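**Two-finger hand or plain parallel gripper for reaching up under things?**

Posted by Feven Ambaye

Hi all, hoping someone has been down this road already. I look after a small robot cell and we're trying to pick between two end effectors for the same arm. One is the Kultum, which has articulated fingers, sort of a pointer and a thumb. The other is a Dallero parallel gripper, dead simple, two flat jaws that open and close. Both take the same wrist flange, so swapping isn't the hard part (13 minutes if I don't drop a screw!).

There are two jobs. Job one is reaching up under the belly of a big body and feeling about near the fittings. Job two is picking a machined aluminium plate up off a steel table and putting it back down without scratching it. I've been doing the under-body one with the Kultum lately, with the wrist camera on.

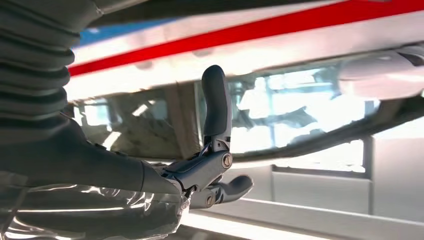
What I like is that I can send one finger up into a narrow spot and keep the thumb out of the way. What I don't like is the force reading, which wanders all over the place when the forearm is pointing up. With the Dallero the reading stays put, but the jaws are fat and I run out of room. I did six runs with each and came away with no clear favourite, so I'm a bit stuck. Would you keep the hand and live with the drift, or go the boring route and make some skinny jaws?

Controller is a Rajan, firmware 303 if it matters.

---

**Gangadharan Joseph** replied

Oh, I've had this exact argument with myself! Check your payload settings before you blame the hand. On the Rajan the tool mass and centre of gravity are saved per tool, and when you swap from one to the other it quite happily keeps the old numbers. Arm out flat, you'd hardly notice. Point it at the ceiling and suddenly gravity is being subtracted in the wrong spot and your force reading goes for a walk.

Do the calibration again with everything fitted that you'd have on for a real run: camera, cable, sleeve, any plastic wrap, the lot. Wrap especially. It tugs on the wrist when it bunches up, and I lost most of November to that before I caught on.

For the plate I'd go the other way and use the parallel jaws. Shiny metal on a shiny table is a rotten combination for the camera, and what you want is something that grabs the same way every time even if the vision is a few millimetres off. If the plate has channels all over the top, don't try pinching a ridge. Go for the outside edge, or the tabs if it has any. 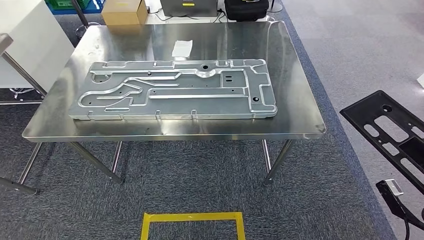
*Page last changed 16 May 2024*

Get a bit of soft pad on the jaws too, or you'll mark the aluminium. I used the stick-on stuff from Condell and it lasted fine, though the corners peel if you're rough with it. And turn the exposure down before you do anything clever with the vision software. Those long pale streaks you get off brushed steel will fool an edge finder every time, and I wasted ages tuning thresholds when the lights were the whole trouble. A dull mat under the plate would sort out most of it.

So my vote is keep both. Hand for underneath, jaws for the table, and save a separate tool profile for each so you're not retyping masses at every swap.

---

**Feven Ambaye** replied

Well, that's embarrassing, the tool mass was still set for the Dallero. I've redone it with the camera and sleeve on and the drift is way down. Still a little wobble near full reach but I can work with that. Haven't tried the mat yet. Does anybody know if the Rajan can switch profiles by itself when it sees a different tool, or do I have to pick it from the menu?

---

**condell_fan** replied

menu only on mine. i'd skip the hand completely tbh, too many little pins to look after. Longer jaws are cheap, you can cut them yourself out of flat bar. Didn't read the bit about the plate sorry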